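Notebook, 30 January 2025
Reading the parish letters on the old border vote, Drumness and Irkotham

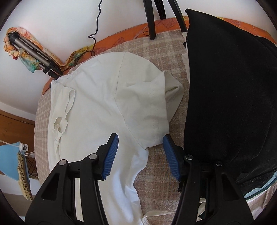

Cream-white garment and black cloth on the plaid blanket.

Started again with the Drumness box. The letters concern the local vote on joining the two districts, and what the clergy told their people before it. I have now read 578 pages out of 1,130. My reading of the handwriting is better than in October, but I still lose time with the abbreviations.

First point for colleagues: the Drumness letters almost never say how to vote. They ask people to pray, to go to the hall and to be polite to neighbours afterwards. The Irkotham letters are more direct. Two of them say clearly that the union would be good for the schools, and one of these was read aloud in church. I did not expect this difference — before, I had put both parishes under the same code, "neutral". I must divide this code.

Second point: the word "settlement". In Drumness it means the agreement between the districts, in Irkotham mostly the village itself. Please do not search for it automatically and then count the results. I made this mistake in my first table and have crossed the table out.

The Lüthi transcription is useful but it leaves out the notes in the margins. In one letter the margin says "not to be read if the dean is present", and this changes the whole meaning. I will check the margins in all the letters I coded from Lüthi only.

The Pusach folder is still closed to us. I wrote again to the archive and asked at least for the list of contents.

To do:
New codes: "advice given", "advice avoided", "unclear".
Margins, starting with the Irkotham letters.
Ask if the dean's diary was ever copied — it is mentioned on the box label, but I cannot find it inside.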